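Two arms, one table: living with the Mirwood cell

Erkutitz has sold bench-top robot parts for years, mostly to people who already know what they want. The Mirwood is its first attempt at selling the whole thing at once: two arms, a frame, a table, the wiring and the software, delivered on one pallet and meant for small food packers who have never owned a robot.

I spent a week with one at Gumosport, a packing firm that makes up mixed fruit and salad trays for cafés and canteens. The firm took the cell on trial in February and has to decide by 26th June whether to keep it. The monthly rent is 2000 euros, which includes support by phone and one visit from an engineer each quarter.

Shufen Yao runs the packing floor and did most of the setting up. She had worked with conveyors and weighing machines but had not programmed an arm before. The frame went together in an afternoon. Getting the two arms to agree on where the table was took another two days, and most of that was spent waiting for someone at Erkutitz to ring back.

"The manual tells you what each button does," she says. "It doesn't tell you what order to press them in. I wrote my own sheet in the end and we use that."

The cell is taught by hand. You hold the arm, move it through the job, and press a pedal to mark each pick and each drop. After a few dozen goes the software builds its own version and starts trying it alone. The maker suggests 50 or more for a simple task. Yao found that 28 were enough for tomatoes going into a basket, and that 65 were not enough for strawberries.
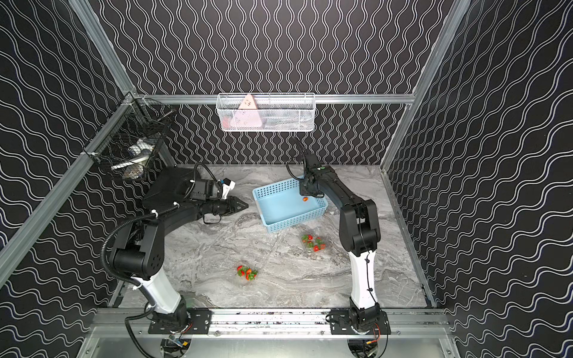

Soft fruit is where most of the trial time has gone. A tomato is smooth and firm and more or less the same shape whichever way it lies. A strawberry has leaves that fold under the fingers, and it marks if the grip is a little too hard. The fingers that come with the Mirwood are two tapered pieces with triangular holes cut through them, and they are stiffer than Yao would like. Butkienė, a small workshop that makes replacement fingers, sells a softer pair that fits the same mount. Gumosport has ordered a set and was still waiting for them when I left.

With the standard fingers and the grip turned down, I watched a run of 56 strawberries. Four were dropped and three came out with a bruise I could see. The rest were fine. A person on the line does better than that and does it faster. The case for the cell is that it can carry on through the evening, when the firm struggles to find staff.

Having two arms is more useful than I expected. One can steady a basket while the other reaches in, and for light plastic baskets that slide when touched, this saves a lot of failed picks. The arms share the middle of the table and will stop if they come too close to each other. In the first days they stopped constantly. A software update eased this, though it still happens when both are sent to the same corner.

Uldis Mets, who looks after the machines at Gumosport, has a shorter list of complaints. The hoses that run along the arms are held with ordinary cable ties, and he has replaced several. The grooves in the front rail collect crumbs and bits of leaf, and there is no quick way to clean them. He uses a paintbrush. He would also like a cover for the connectors under the arms, and has asked for one.

"It's a decent machine," he says. "It was designed by people who don't have to wipe it down at ten at night."

Erkutitz told me a closed rail is planned for the next version and that present customers will be able to swap. It would not give a price. It also said that the printed walls, which help the cameras judge position, can be wiped with any mild cleaner. Mets has tried two and found no fading.

For firm produce in open baskets, the Mirwood does what the brochure says, and a careful person with no robot experience can get it going inside a week. For berries I would wait until the softer fingers have been tried properly. Yao is leaning towards keeping it, with the rent renegotiated. Mets wants the rail first.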